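Teaching Flirkel to fold cloth, part 2: the first fold

If you followed part 1, you have an arm bolted to the bench, a gripper that opens and closes on command, and a wrist camera sending video to your laptop. Now we get to the fun bit! Cloth is so much harder than blocks, and I love it. It never lands the same way twice.

Start with one plain piece of cloth and leave the patterned stuff for later. Toss it on the table and don't smooth it out. You want the mess in your recordings, because the mess is what Flirkel will meet once it's running on its own.

Open the Flisa recorder and check three settings before you do anything else:

Speed limit: 9 percent. Yes, it feels like molasses.
Grip force: low enough that you can pull the cloth free with two fingers.
Camera exposure: locked. Auto exposure pumps up and down over white fabric and drove me up the wall for most of November.

Now guide the arm by hand. Bring the fingertips down beside the near edge of the cloth, close them, lift a little, and carry the edge over toward the far side. Let go low. If you release from too high up, the layer drifts and you get a fat diagonal ridge across the middle.

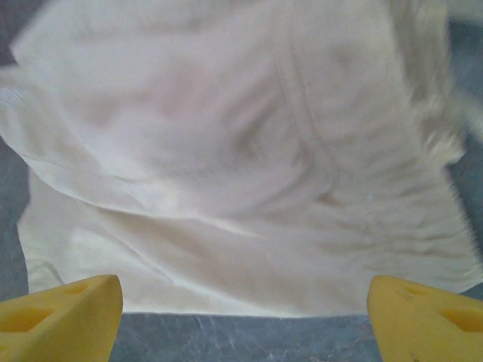
Save every run, even the ugly ones, and tag them as you go. Lanying Yin, who shares the Grarkcombe workshop with me, talked me into this after I'd deleted a whole evening of bad folds. She was so right! I have 864 tagged runs now, and the 89 marked "bunched" did more for the model than anything else I recorded.

When you have a decent pile, start the training script and go make dinner. Mine stopped at step 1523 the first time with a full disk, so clear some space first (ask me how I know).

For the first live test, keep a hand on the stop button and your sleeves out of the way. If the fingers close above the fabric, lower the table height value by a hair and try again.

Part 3 covers the second fold, using the Negri finger pads Aiguo Jia designed.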